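Budget for the second arm station

I promised to write how we are planning the money for next year, so I try to do it before I forget the details. We have now one two-arm table and we want a second one. My chief, Veikko Miettinen, gave me until June to bring him one number which he can defend upstairs.

My first list had 17 lines. The arms and the grippers were the easy part, because Dastix sends a quote in two days. The difficult part is everything below and next to the table: rails, power, cables, carts, spare fingers.

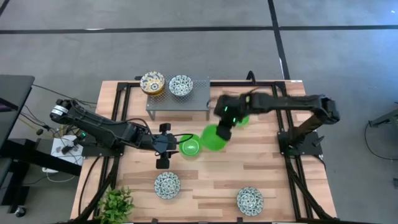
Two arms, one table, and the bowls and plates we use for sorting and stacking.

Last time I forgot the cabling completely and we paid it from the travel money. Now it has its own line. I also put 498 dollars for dishes and small shelves, and Minttu asked me if this is a joke. It is not. Bowls of different sizes and colors are our daily material, and I want the same set on both tables, so that a task can move from one to the other.

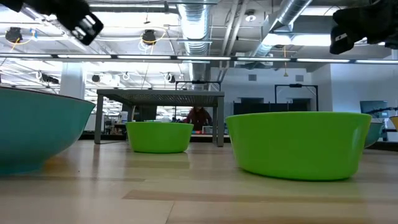
Tuulikki Keskinen wrote to me after reading the draft that I should ask Pralmont for the service contract price before I ask for the discount, as they took back her discount when she added service later. She would also keep one gripper in the cupboard from the first day.

I followed both pieces of advice. The spare gripper is now line 18, and the contract is for 48 months. The 30 month version looked cheaper, but it ends in the middle of a budget year and then I must beg again.

What I still can't decide is the shelf. 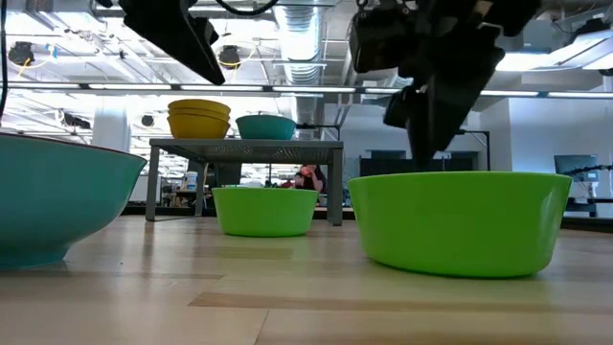 A second working height makes the tasks much more useful, but each change of height costs us time for new setup. Ahonen offers an adjustable one, quite expensive. I will maybe buy a fixed one and use the difference for fingers.

The quote from Mutusico is still missing. I will call them again on Monday.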